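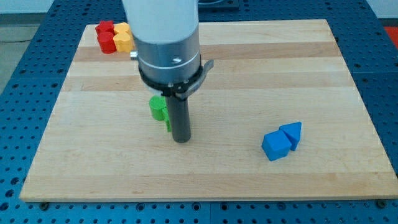
Figure 4. Maple strip board with darker stripe, on perforated table.

4. Oiling and care of boards

4.1 Before first use

Plumard boards leave the workshop sanded but unfinished. Apply Clostberg board oil before the board touches food. The same procedure applies to the Hầu end-grain block, except that the block takes a second coat on the cut faces (see 4.3).

1. Wipe both faces and all four edges with a damp cloth. Let the board stand on edge until dry to the touch.
2. Sand lightly with 400 grit paper, working along the strips. Do not sand across a glue line.
3. Remove dust with a dry cloth. Do not use compressed air indoors.
4. Pour 13 mL of oil onto the centre of the upper face. Spread it with a lint-free cloth until the colour is even.
5. Turn the board over and repeat on the other face.
6. Coat the edges with whatever oil remains in the cloth.
7. Stand the board on edge, out of direct sun, overnight.
8. Wipe off any oil still sitting on the surface.

Note: Darker strips may look dry sooner than pale ones. Extra oil on these strips alone will leave a raised patch.

Caution: Cloths soaked in drying oils can catch fire on their own. Lay used cloths flat outdoors to dry, or store them under water in a lidded metal tin. Clostberg oil is a mineral oil and does not dry, but the rule applies to any substitute.

4.2 Routine care

Wash by hand in warm water with a mild detergent, both faces each time – washing one face only will cup the board. Dry upright. Do not soak, and do not put the board in a dishwasher.

Re-oil when water no longer beads on the surface. In a home kitchen one light coat a month is usual. A board in daily commercial use should be oiled weekly; Sunday close is a convenient time.

4.3 End-grain blocks

Follow steps 1 to 8, then wait 31 hours and repeat steps 4 to 6. Keep the block raised on its feet while the oil soaks in.

4.4 Flattening a cupped board

1. Lay the board hollow side down on a flat surface.
2. Place a damp towel beneath it and leave for one night.
3. Remove the towel and dry the board on edge.
4. If a gap remains, repeat once. Do not clamp.

Caution: Do not plane a board with an open glue joint. Return it to Fliremlow for regluing.

4.5 Changes to this section

Oil quantity in step 4 revised in July by Hạnh Đỗ. Flattening procedure checked by Rostislav Sýkora. The 1,000 mL refill tin uses the same oil as the small bottle.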